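4.2 Where reviewers confess

Of the 50 romance novella reviews in our sample, 14 open with an admission of guilt. The reviewer has owned the book for months, or has read the series out of order, or has skipped two volumes and plans to carry on as if nothing happened. Abubakari coded these openings first and Bisht coded them again in August, with 8 disagreements, most of them over whether "my shelf is judging me" counts as remorse. We decided it does.
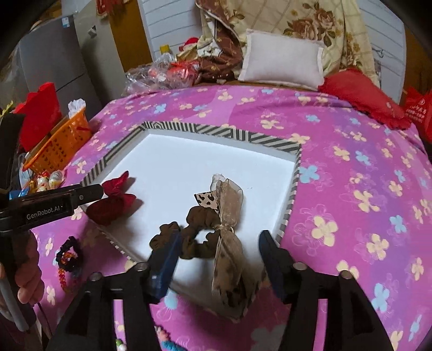
Figure 3. Red satin pouch and brown scrunchie with leopard-print bow, in a tray with a striped border.

Confession seems to buy the reviewer some room. Those who admit to a backlog go on to write longer plot summaries and kinder verdicts, and they forgive a rushed ending almost as a matter of policy. Reviewers of the Kanaan novellas were the most contrite group and also the most generous — one gave full marks to a book she had twice mislaid. The Grornport titles drew fewer apologies and a good deal more complaining about the hero's brother. We return to the brother in Section 5.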